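Guides & Manuals > Meeting Rooms > Table Care

Salledley Shared Rooms Handbook
Section 7: Preparing and Wiping Down the Square Tables
By Hettiarachchi, Rooms and Furnishings

7.1 Scope

This section applies to the square light wooden tables supplied by Tresdale for the carpeted rooms at Salledley. It covers daily wiping, the folding of cloths and the return of the wire caddy. Repairs to the finish are dealt with in Section 9 and must not be attempted by room users.

7.2 Items required

Each table is issued with 2 microfibre cloths and a white wire caddy with a loop handle. Replacement cloths are held in the supplies cupboard under stock number 192. Paper towels, scouring pads and kitchen sponges are not to be used on the wood.

7.3 Clearing the table

1. Remove all papers, cups and personal items. Articles left behind by a previous user should be handed in at the front desk.

2. Disconnect any leads passing through the grommet and coil them beneath the table. Leave the grommet itself in place.

3. Lift the caddy by its handle and set it down towards the far side. Do not slide it. The wire feet will mark the finish if dragged.

CAUTION: Do not stand a wet bottle in the caddy. The tray has an open grid floor and any drips will pass straight through to the wood.

7.4 Wiping

4. Dampen one cloth with clean water and wring it out until it no longer drips. Jetmont surface cleaner may be used once a week, sprayed on to the cloth and never directly on to the table.

5. Wipe from the far side towards yourself, following the grain, in long overlapping strokes. Circular rubbing leaves dull patches which show under the ceiling lights.

6. Go carefully past the grommet. Water which collects in the rim must be taken up with a corner of the cloth.

7. Dry the surface at once with the second cloth.

NOTE: Where tape has been applied to the edge of a table, wipe up to it and stop. Tape is to be lifted only by the furnishings team -- the finish beneath it may come away if it is pulled.

7.5 Folding the cloth

Cloths are to be folded before they are put back. A cloth left in a heap dries slowly and begins to smell.

8. Lay the dry cloth flat on the table and smooth out any creases from the middle outwards. It need not be square to the table. Many users find it easier to turn the cloth so that one corner points towards them, with the care label at the near corner.

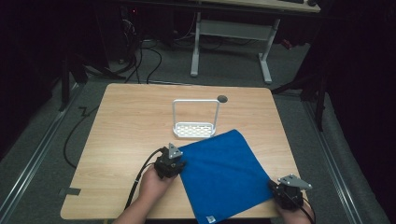
Salledley, September

The position shown is the starting point for the diagonal fold. The blue cloth is flat, its labelled corner hangs over the near edge, and there is a hand at either side of it. The caddy remains upright on the far part of the table, clear of the cloth.

9. Take the left and right corners and draw the cloth fully on to the table, keeping it flat.

10. Bring the near corner up to meet the far corner, so that the label is on the inside.

11. Fold the left corner across to the right and press lightly. Fold once more if the cloth is still too large for the tray.

12. Place the folded cloth in the caddy with the closed edge outermost.

NOTE: Cloths are washed at 40 degrees without fabric softener. Do not cut off the care label -- cloths without one are withdrawn at the next stock check.

7.6 Leaving the room

13. Return the caddy to the middle of the table and check that the carpet beneath is free of crumbs and drips.

14. Report any scratch, ring or lifted grain on the form kept by the door, giving the table number.

Last revised Apr 25, 2024

Comments (3)

room_booker_north: Is the diagonal fold compulsory? I have always folded mine in quarters and it fits the tray perfectly well.

Salledley Rooms: Quarters are acceptable, provided that the label is inside.

PJ900: Step 6 could do with being in bold. The rim on our table always has water standing in it by the afternoon.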